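Which bottle for a long hot day walk? (thread moved from General)

spoutandabout
Right, my old one has finally split along the base so I'm shopping again. Doing the Ilska loop in September, 10 hours if I dawdle (I will), and there's no tap after the Owino carpark.
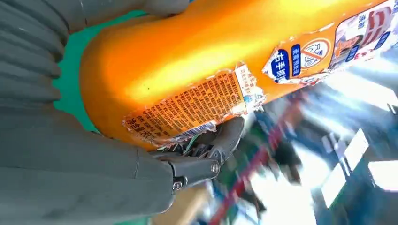
Orange bottle, close up.

I'm keen on a bright colour this time. My last one was dark green and I left it on a log twice! Anyway, is one big bottle better than 2 smaller ones? And does plastic still make everything taste like a garden hose?

gumboot_846
Two small ones, every time. 700 mL each side of the pack and you're balanced. One big bottle drags your shoulder down by lunch.

tarnfoot
Disagree with gumboot. Two lids to lose, two lids to leak. I carry one big one up the middle against my back and top it up at the creek past Civham (treat it, there are cows upstream).

gumboot_846
That creek was bone dry last time I went through, mate. Wouldn't plan a day on it.

tarnfoot
Fair enough, I was there after rain.

kettle_on
On the taste - bicarb and warm water, leave it overnight, rinse it until you're sick of rinsing. Fixed mine. I've got an Arum in steel as well and it's lovely but it weighs a tonne once it's full, so it lives in the car.

spoutandabout
Ooh, will try the bicarb. Leaning towards two now, sorry tarnfoot! Does anyone freeze theirs the night before?

kettle_on
Yep, but only three quarters full and lying on its side, lid loose. Top it up in the morning.

tarnfoot
No offence taken. Bring a spare lid but.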